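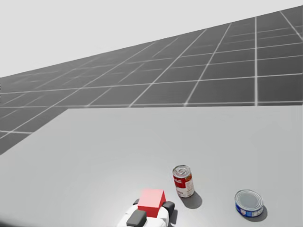
What's happening at the mixed-carton benches

By Walid Khalaf, packing floor, Sollberg

I promised at the last toolbox talk that I would write something down for everybody who was on leave, on nights or stuck on the phone to a carrier while I was speaking, so get yourself a cuppa. It has grown a bit longer than I meant it to, and my apologies to whoever lays out the newsletter.

As most of you know by now, the mixed-carton benches are getting a two-armed robot from Pärn. The order is signed and the floor space next to bench four is already taped off (please stop parking the pallet jack in it). What a lot of you may not know is that the thing has been in training since August, in a program called Cludel, which is a simulator. You put on the headset, take hold of the two hand controllers, and the arms on the screen follow your hands. There's a table, a tiled floor going off into the distance, and a handful of groceries to pick up and put down. No real tin gets dented and no real finger gets anywhere near a gripper, and I can tell you I was very glad of both in my first week.

I'll start with why it's that job and no other. Mixed cartons are the small orders, where one household wants a can of soup, a couple of tins of tuna, a packet of something for dessert and a squeeze bottle of mustard, and every carton is different from the one before. The full-case lines were automated before my time. Mixed cartons stayed with people, as hands are good at going from a tall can to a flat tin to a box lying on its side without stopping to think. Anyone who has done a full shift there also knows what it does to your wrists and your neck. I had 351 cartons on my sheet the day I finally put my name down for the trial, and I went home and couldn't open a jar.

So, what do we do all day in the training room? Each go is called a run. The program sets the items out, you do the task you've been given, and the run is saved if it's any good and thrown away if it isn't. Sometimes the task is as plain as picking up the red cube. The cube isn't stock, obviously, and I was asked by three separate people whether we had started selling blocks. It's in there as an easy shape to learn on, with flat sides that suit the finger pads. After that come the cans, and you find out quickly that a tall can and a low one want completely different treatment. With the tall one you can come in from the side and take your time. With the low one you're down near the tabletop the whole way, and if you rush you shove it along instead of picking it up. We each aim for 100 good runs on an item before moving to the next. The Pärn people then use the saved runs to teach the robot, and it has its own goes at the same table while we watch and mark what went wrong.

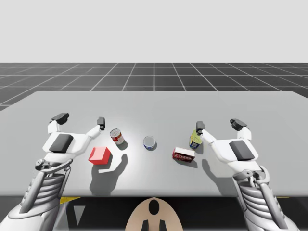
The practice table in Cludel, with both grippers open and five items set out.

I'll admit I went in with my arms folded. I've packed for a long time and I wasn't keen on handing over the knack of it to a machine, or on being the fellow everyone remembered as having helped. I still have some of that feeling and I don't think it does any good to hide it in a newsletter. But I've come around on a few things. The first is how much there is to know about a job I'd have told you had nothing to know in it. I had never once thought about which hand I use for a bottle. You end up explaining yourself to the trainers ("why did you go round the back of the box?") and half the time I had to pick up a real one at home and watch my own hands before I could answer.

The second is who turned out to be good at it. I had expected the younger ones with their games to run rings around the rest of us, and a couple of them are very quick, but the steadiest runs have come from the bench packers who take things slowly. The program doesn't care how quick you look. It saves the smooth ones.

Now to what changes, which is what you all stopped me in the lunch room to ask.

Nobody's hours are being cut when the robot arrives. That's in writing from management and a copy is pinned up beside the roster. The day crew on mixed cartons goes from six at the benches to four, with the other two on what's being called robot support. One will look after the robot's bench, which means feeding it totes, clearing the drops and taking over by controller when it gets itself stuck. The other will be in the training room doing runs for new items, and new items come in all the time, so I can't see that room going quiet. Everyone on the crew rotates through, a week at a time. You won't be put in the headset if it makes you crook. Two of us found it did, and they use the flat screen instead, which works fine once you get used to judging depth by the shadows.

Pay for robot support is at the same grade as team lead while you're on it. There was some back and forth over that and I'm happy with where it landed. What I'm less happy with is that the night crew has had no time in the training room at all so far. I've raised it twice, and I'm told there will be night sessions once a second set of controllers comes in. I'll keep asking.

There are plenty of things it can't do. It won't be handling glass or anything chilled, and torn packaging will come straight back to one of us. The carton check at the end stays with a person, and so does the little note in the lid, for those of you who write them. I asked about the notes specifically. Several customers have kept theirs, you know.

If you'd like a go before your name comes up, the training room has a sign-up sheet on the door with 48 spots on it, each half an hour, and the first sessions are on 2022-09-10. Bring your glasses if you wear them, they fit under the headset. Start with the cube even if you think you don't need to. I knocked the soup can flat on my very first try and then chased it across the table with the other arm for a good long while, and there are still people in this building who do the impression.

Questions to me at bench two, or leave a slip in the tray if you'd sooner not put your name to it. I'll answer what I can in the next issue.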